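Packing a lunch with Svitlana Vasylenko

Svitlana Vasylenko has been packing lunches in Pollstead since her oldest started school. She has three children, and for the past 7 years she has also run a short evening class on it at the Navatier hall. We met on 5 July 2021, with the new term still a long way off.

She starts from the plate. Everything that might go into the box is put out on it first, and the box stands open next to it.

"If I pack straight from the fridge I forget what's already in there," she said. "With a plate I can see what's left."

In her class she has people practice with toy food before they bring their own. Toy food can be packed and unpacked all evening. 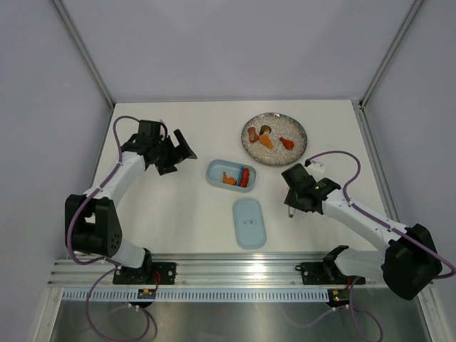 Choosing a box

Her advice on boxes is short. Buy one with rounded corners, because square ones hold on to old rice. Check that the child can open it without help. She once bought a box for $7 at a shop called Perić that her son couldn't open, and he came home hungry for two days before he told her.

She likes a metal lining for anything with sauce. "Plastic is fine for crackers and fruit," she said. "Tomato stains it, and after a month you stop wanting to eat out of it."

The lid goes on last, and she wants people to look before they press. A piece of food caught under the edge will keep a good lid from closing – then the bag gets the sauce.

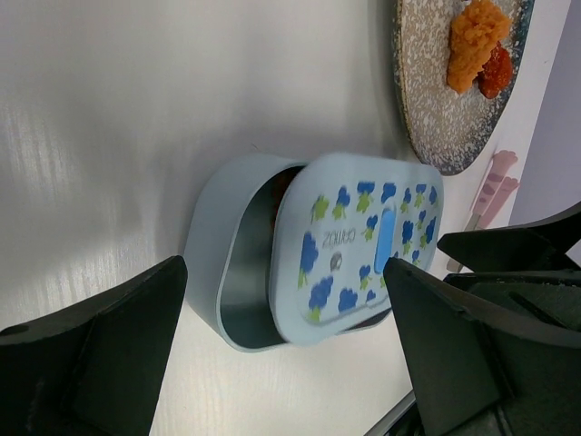 Vlasta Dimitrov disagrees about the sauce and thinks it should travel in a small jar of its own, whatever the box is made of. A jar can be rinsed at school, Dimitrov said, and the rest of the lunch stays dry.

Vasylenko has heard this before. "Then you have a jar to lose," she said. "We lost 2 in one spring."

How much to pack

Most people in her class pack too much. She asks them to take one thing off the plate before they begin, usually the thing they added out of worry. What stays on the plate at the end is for the person doing the packing.
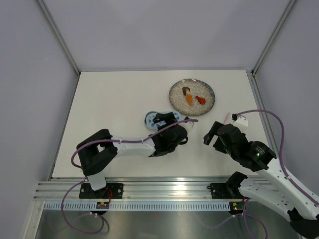

Her own children pack for themselves now. The youngest takes about 99 seconds, she said, and most of that goes on deciding about the carrot. She checks the box only if it feels light when she picks it up. The next class starts later in July, and people should bring a box they already own.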